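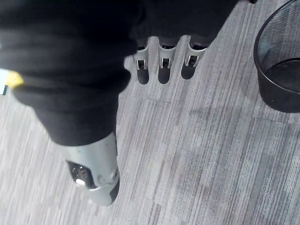

3/7/22

Hastholm, episode 6. Foley and small sound effects, second pass.

Picked up where we left off, which was the coach. The production would like the coach to sound expensive. It's on screen for most of the opening, it carries the Duchess and her secret powers to the opera, and the location recording is useless because it's mostly the generator and a man saying "sorry." So the coach is ours.

Tried first: the old pram frame with the leather straps, rocked by hand, close mic. Good creak, wrong size. Sounds like a very rich baby. Pitched it down a little and it turned into a ship. Went back to the original pitch and layered it under the garden gate recording from November, the one with the long groan at the end. Better. The groan lands right where she leans forward to look out of the window, so now it sounds as if the coach disapproves of her, and I think we keep that.

Wheels: gravel tray is too crisp for London mud. Put a damp towel under the gravel, then over the gravel, then gave up on gravel and used cat litter with a cup of water in it. Do not leave this overnight. Do not ask how I know, Ilir, you were here.

Harness: keys, a dog lead and the buckle off my old bag. Fine on the first take. Moved on before anyone could have an opinion.

The director's note on the Duchess's power was, in full, "less magic." She stops clocks when she is upset. The previous version had a shimmer on it, a big glassy one that Ilir Dimitrov made from wine glasses and was proud of, and it does sound lovely, and it also sounds like every wizard on television since I was a child. Looked at the scene again with the shimmer muted. There's a whole room of clocks ticking, she finds the letter, and the clocks stop. That's already a sound effect. All we have to do is tick well and then shut up.

So, the ticks. Set them up as separate layers so the mixer can pull them out one by one:

Mantel clock – the real one from Zekow's shelf, mic inside the case. Has a limp. Keep the limp.
Tall clock – pencil on the underside of the drawer, with a knock on the bench for the low end.
Pocket watch – real, recorded on felt. Picks up the fridge, so fridge off. Turn the fridge back ON. There's a note on the door now.
Wall clock – tongue. Mine. It cuts through better than anything mechanical and I won't be discussing it.

Ran them together at slightly different speeds and after a minute they drift into a pattern that makes you want to confess something. Very happy with that. Stopped them all on the same frame and it sounded like an edit mistake, as if somebody had leaned on the mute button. Stopped them one after another over 12 frames and it sounded deliberate. Left the pocket watch for last, with 2 extra ticks after she looks up. Ilir thinks the extra ticks are too cute. He may be right, but he also wanted the shimmer.

Saved the shimmer in the library under "glass, spare." It will be in somebody's perfume commercial by summer.

Footsteps for the opera stairs. Valdis Mägi did the Duchess, because the shoes fit him and they fit none of the rest of us. He has a much better walk than the actress, who was in rubber soles to protect the marble and is plainly thinking about not falling over. Trouble is that he walks with confidence and she has just found out her husband is dead. Asked him to be sadder from the ankle down. He took it seriously. Next take was perfect until the landing, where a heel came off and we got a very convincing fall down the opera stairs, which isn't in the script but might be if the ratings dip.

Heel glued. Give it until tomorrow. Use the brown pair if it can't wait, they're a bit duller on top but the marble slab covers for them.

The crowd. We've been sent a crowd recording from Kudthorpe, labeled "opera house, refined, 1000 people." Played it through. Somebody in the refined crowd is ordering chips. It's quite clear, he wants vinegar. I've cut around him in the foyer but he comes back under the overture, so please listen for him before this goes up. If he gets to broadcast he'll have his own page on the fan site inside a day. These are the people who noticed the wrong birdsong in the first season and wrote to us about it. They were correct about the birdsong, which made it worse.

Still not solved: the silk. Every time she turns around the dress should whisper and at present it crunches. The curtain lining is too stiff. The umbrella fabric is lovely for a cloak and hopeless for anything under it. Vukadinović says she has some old lining silk at home and will bring it in if we promise not to put it anywhere near the cat litter. Promise given on behalf of everybody.

Also the slap. The slap is too good. It gets a laugh in the room each time, and it's meant to be the moment where the family falls apart. Currently it's leather glove on a raw chicken breast. Try glove on a folded towel, and mix it lower. Chicken has been disposed of, and the glove should be too.

For tomorrow: silk, slap, gaslight hiss (bicycle pump was close, try it with the thumb half over the end), and the parrot, for which I have nothing. The script says the parrot "reacts." To what and with which part of itself, I've written to ask.

Session saved on the big drive and copied to the small one. Gravel tray rinsed. Pram frame is behind the door, so open it slowly.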